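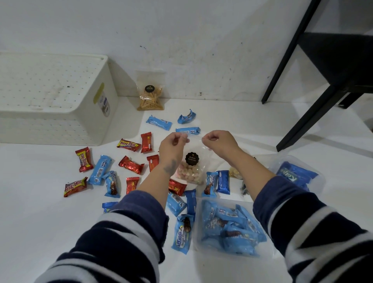
This page was last changed in February, at 16:40.

Plikiver is a software package for planning the sorting of small packaged goods by two-armed robots. It takes video of hands at work on a flat surface, keeps a running record of each item, and produces an ordered list of pick and place actions for a robot controller. It was written at Durnel, a maker of packing equipment, and is now kept up by the Buthelezi group.

Plikiver does not drive motors. Its output goes to a separate control layer, most often Deltum, which turns each action into joint movements and deals with contact forces.

Overview

The package has three main parts: the item tracker, the hand model and the planner. They run as separate processes and share a single table of items, known as the ledger. Each entry in the ledger holds an outline, a colour class, a height estimate, a state and a confidence value between 0 and 1000. The permitted states are free, covered, held, contained and lost.

An entry is never deleted during a run. An item that drops out of view is marked as lost and keeps its last known position, so that it can be matched again if it comes back into view.

Item tracker

The tracker finds items by outline first and by colour second. Printed text is read only when two entries cannot be told apart by other means. Thin wrapped bars are a common test load, as they overlap freely and many of them look the same. A group of narrow red sticks mixed with light-blue flat packets gives the tracker two clear colour classes, but items within a class must be followed by position alone.

Glossy film causes most false outlines. A bright streak across a wrapper may be taken as an edge, which splits one item into two entries. Version 6 added a merge step that compares the long axes of neighbouring pieces and joins them when they line up.

Shadows are handled by a separate filter. A hand held above a white tabletop can throw a shadow with the fingers clearly marked, and earlier versions opened a new entry for it. The filter now rejects any dark region whose shape follows the hand model and which has no height of its own.

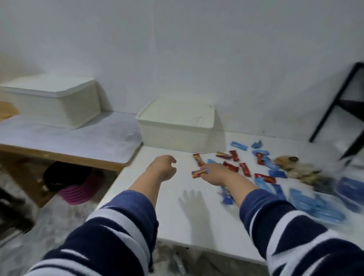 Hand model

The hand model fits a simple skeleton to each hand and gives it one of four labels: open, pinching, gripping or pressing. Sleeves are masked out before fitting. Striped cloth was a known source of error, as the stripes were sometimes fitted as fingers – the mask is now grown outwards from the wrist to prevent this.

A label alone does not change the ledger. Fingers resting on a packet that lies on the table are recorded as a pinch, and the item stays free until it has moved together with the hand for 6 frames in a row. It then becomes held. One hand may hold one item and press on another, in which case both entries are linked to the same hand.

Clear bags are treated as containers. When a bag of biscuits is lifted by its top edge, the bag is held and its contents are contained. Single biscuits are not tracked.

Planner

The planner reads the ledger and looks for the next item that can be taken without moving any other. Covered items are left until the items on top of them have been cleared. Where two arms are in use, the planner gives each arm a region of the surface and allows only one of them into the shared strip between the regions.

Baskets, boxes and tubs are entered as fixed targets with an opening and a rim height. A basket and its lid are stored as separate objects. This matters when the lid lies flat beside the basket: a perforated lid with a raised rim looks much like a shallow tray, and the planner would otherwise accept it as a place to put things down. The rule file contains 56 such exclusions.

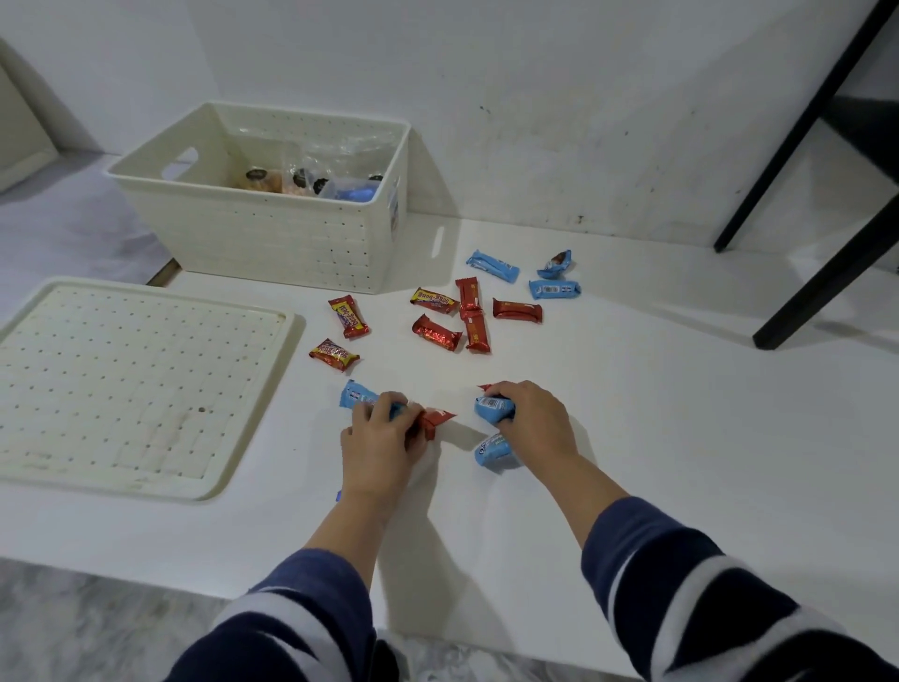 Testing

The standard test set for Plikiver has 1000 short clips. In the current release the planner gives a valid order for 968 of them. Most of the remaining clips involve wrappers of the same colour lying across one another, or an item that is almost fully hidden by a wrist or sleeve.

Motion blur is scored separately. A packet that is blurred in a single frame keeps its earlier outline, and its confidence value is lowered until a sharp view is found.

Limitations

Twisted-end wrappers are poorly supported, as the ends may be counted as separate small items. Crumpled paper bags have no stable outline and are normally entered as obstacles. Film that is clear on one side and printed on the other can change colour class when it is turned over, and the tracker may then open a second entry for the same item.

The height estimate is unreliable in loose piles. For this reason, bars inside a tub are counted as a single mass and are not planned one by one.

File formats

Ledgers are saved as plain text, with one entry per line. Action lists use the Deltum format and can be edited by hand. Ledgers written before version 6 must be converted, as they have no field for the long axis.

See also

Deltum
Grasp planning
Object tracking
Occlusion handling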